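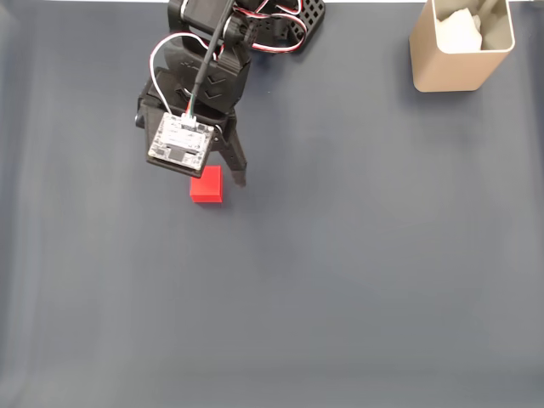

The little red cube, with the beige tub in the corner.

So I finally started on the Hurcombe box! If you've been reading since June you'll remember I dragged it home from my aunt's place and then let it sit in the hallway, where I walked into it most mornings. It's full of old games and parts of games, and my big plan was to get every bit back with the set it came from before the cousins come over.

The red cube was the one that got me. I love it, first of all. It's such a good loud red and the edges are so crisp, and I kept picking it up when I was supposed to be sorting dominoes. But I couldn't work out where it belonged. My first guess was Filtano, the stacking game we played on the rug as kids (I was terrible at it, my brother cheated), but the Filtano pieces turned out to be way too big. Then I tried it with the counting set, and those are all rounded off at the corners.

I called Christos Konstantinidis, who lived next door to my aunt and lost more board games in that house than anybody, and he said to try Skarnunix. I had completely forgotten Skarnunix! You move your cubes along a track and there's a rule about swapping that took up 16 pages of the booklet – we never read past the second one. I dug out the board and put the cube on one of the red squares and it fits perfectly. Case closed, I think, although that leaves me with a whole team of blues and one lonely red.

The beige tub is my new favorite thing for this kind of job, by the way. It has rounded corners and no lid, so I can see what's in it without tipping it out. I've been using it for the crumpled white stuff, and I need to empty it more often than I do.

Next up is the puzzle pile. One of the boxes says 900 pieces and I'm not counting those, sorry, we'll find out when we get to the sky. There's also a card game with 80 cards that smells like my aunt's kitchen drawer, in a nice way – cloves and rubber bands.

If any of you have a Skarnunix set with spare reds, please leave me a comment. I can offer blues, plus a lot of dominoes.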